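### 4.2 How small operators put a group tour together

We had expected, going into the interviews, that price would be the first thing on everyone's mind, and for a good many of the organizers it was. But the longer we sat with them (and some of these conversations went on well past lunch, thanks to very generous hosts), the more they came back to pacing. Sawsan Saliba, who has run church and alumni tours through Zoubi for most of her working life, told us that she draws up the rest stops before she picks a single museum. A group that has been on the bus too long, she said, will not love anything you show them.

Of the 81 itineraries in our sample, 29 were what we came to call "loose" plans, meaning that at least one afternoon in the program was left open for travelers to fill as they pleased. We were surprised, and a little delighted, to see how often these came from the smaller firms. Katatis, which handles mostly retired teachers, leaves the second afternoon free on nearly every tour it sells and hands out a short list of cafes, gardens and shops within walking distance. Plemik does much the same, though its planners prefer to hold the open time back until the last full day – the travelers know each other by then and tend to go off in little parties of their own.

The larger operators were more careful. Dratus, for one, books its coach drivers by the hour, and Fadi Darwish walked us patiently through what a free afternoon does to that bill when the hotel is out of town. His solution is a shuttle that loops between the hotel and the main square, and he admitted that he had to try it on October departures first, when the coaches were easier to get.

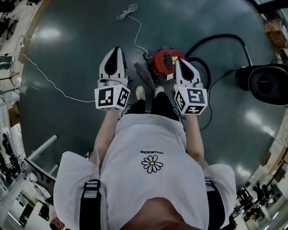
Figure 3

Meals deserve a word of their own, as they came up in every conversation whether we asked or not. Most planners include breakfast and dinner and leave lunch to the traveler, and most of them hear complaints about it. Pongsak Yensuk has settled on two shared lunches per tour, one on the day of arrival and one wherever the drive is longest, and he reports that the grumbling has dropped off nicely. We can't say from our material whether the same would work for student groups, whose organizers tended to want every meal paid for in advance, with the menus sent home to parents. Section 4.3 takes up those groups and the rather different demands they make on a planner's time.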